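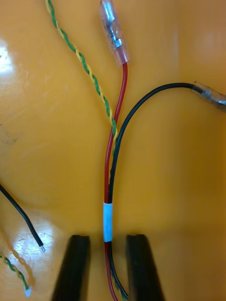 2023-01-19

Progress report to Alska Fund
Project: Fisura, robotic handling of wire harnesses
Prepared by Severyn Palamarchuk, Hilden site

## Summary

In this period the work went slower than planned. In November we had a fault in the grip force control of the harness cell, and the cell was stopped for automatic running. No person was hurt. We lost a number of harnesses and most of the time that was reserved for the placing tests. The cause is now known and the first part of the correction is installed. The second part is delayed, and I explain this below.

## What happened

The cell was doing a long run of the pick and transfer task. The robot takes the harness from the tray at the taped place, lifts it and brings it to the fixture. During the evening part of the run, the operator at the bench heard a click and saw that a harness had fallen between the tray and the fixture. She pressed the stop button, as the instruction says. When she took up the harness, the insulation of the black wire was pressed flat close to the tape, and the conductor could be seen through it.

We then checked all harnesses from the same run. In total 57 had marks of pressure on the insulation. Most of these marks were light, but we have decided not to use any of the 57 in further tests, and none of them will be given to the partner. They are kept in a closed box with a label.

## Cause

The gripper fingers have rubber pads. The controller closes them until the motor current reaches a limit, and after that it should hold. In the log we found that after a short communication loss the controller did not go back to the saved limit. It went to the factory value, which is much higher. There was no alarm, and the robot continued with the next pick.

The communication loss came from the gripper cable. It was bent too sharply at the wrist, and it had made 2,032 cycles since the last inspection. Our inspection plan did not include this cable at all. This was my mistake when I wrote the plan, and it is corrected now.

I want to say clearly that the same fault could be a danger to a hand. The operators sometimes reach into the tray to separate wires that are crossed, and they do this in the reduced speed mode. Reduced speed limits the motion of the arm, but it does not limit the force of the fingers. We did not consider this enough in the first risk assessment.

## What was done

- The gripper cable was replaced and is now led with a wider bend.
- After every reconnection the controller reads back the force limit. If it is not the expected value, the cell stops and must be reset by hand.
- Cable inspection is done every 300 cycles until we have better data.
- Reaching into the tray is allowed only with the gripper power off. All operators have signed the new instruction.
- The risk assessment was written again and sent to Seol for review.

The read-back was tested by pulling the connector during a pick. The cell stopped each time. We repeated the test with different delays before reconnection and had the same result.

## What is still open

The software check is not a safety function in the strict sense, and Seol has asked for a hardware limit on the finger force. The part is ordered, but the supplier has moved the delivery date 2 times. Until it is mounted, we run the cell only with an operator present and with no overnight runs.

The second open question is the grip on the twisted pairs. With the lower force they can slip a little when the harness is lifted, and the loose ends then lie differently at the fixture. We are testing a softer pad for this. I do not have results good enough to report.

## Effect on the plan and budget

The placing tests move to the next period. The cost of the cable, the pads and the hardware limit is covered from the reserve for equipment, and we do not ask for additional money. We ask the Fund to accept the later date for the second milestone. The new risk assessment can be sent as soon as the comments from Seol are included.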